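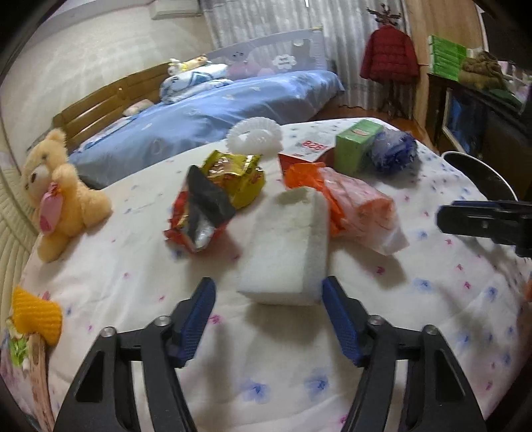
A child's bed with toys, boxes and snack wrappers on the flowered spread, before sorting. Photo courtesy of Ekach.

Dzintra Baranauskienė starts with the bed. Closets can wait, she says, and so can the drawers.

"The bed is where it all ends up," she said. "Toys, boxes, wrappers, a piece of packing foam. If I clear that first, the family has somewhere to put things down."

Baranauskienė has sorted children's bedrooms for Ekach, a home help service, since August 2019. Before that she packed orders in the Stimo warehouse for five years. She has now done over 20 bedrooms in the same apartment complex, most of them shared by two children or by a child and a parent.

She begins with trash. Torn snack bags go first, then crumpled wrappers. Foam gets its own bag.

"Foam sheds," she said. "Those white crumbs get into the weave of a bedspread and you pick at them all evening. I lift the block straight up and bag it. Then I shake the spread out over the tub."

Boxes are harder. Parents tend to keep them, and she has stopped arguing about it. She opens each one, and if it is empty she asks once.

Stuffed animals stay in the room unless the child says otherwise. A teddy bear with its tag still on is treated the same as one with a chewed ear.

"I had a boy who wanted every animal back on the pillow in the same order," she said. "So I drew it on paper before I moved them — it took a minute."

Winter coats are her other subject. She likes a coat stand in a bedroom, provided it holds one coat per person. More than that and it tips, or it blocks the curtains.

A visit lasts two hours. She does not sell bins or labels, and she leaves the vacuuming to the family.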